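Serviços Gerais > Rouparia > Fórum interno

Triagem de peças pequenas: critério a adotar

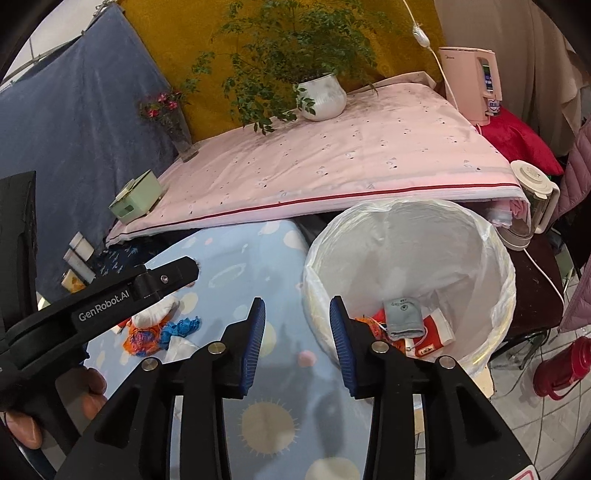 Mensagens do tópico

Ngân Trình, 8/4/20
Prezados, solicito parecer sobre a triagem feita sobre o pano azul-claro estampado com sol e planeta. O monte reúne tecido branco amarrotado, uma peça branca dobrada e artigos em malha laranja e azul. Proponho separar primeiro por material e só depois por cor.

wiler_rouparia
De acordo quanto ao material. Solicito que a malha laranja permaneça à parte, com o respectivo conteúdo azul-arroxeado, até a conferência.

dursun.2
Manifesto discordância. A norma da unidade Rimden determina a separação por cor em primeiro lugar, e as peças brancas devem seguir juntas, dobradas ou não. Com quase 1.000 peças por mês, dois critérios simultâneos geram retrabalho.

vedis_apoio
A norma citada refere-se a roupa de cama. Peças pequenas constam do item 11, que admite ambos os procedimentos.

dursun.2
Ciente do item 11. Mantenho a objeção quanto aos brancos.

Ngân Trình
Agradeço as manifestações. Adotaremos a separação por material durante o mês de abril, ficando registrada a ressalva do colega.

Este sítio utiliza cookies. Ao prosseguir, o usuário aceita a política de privacidade.

Contato | © Rimden | Voltar ao topo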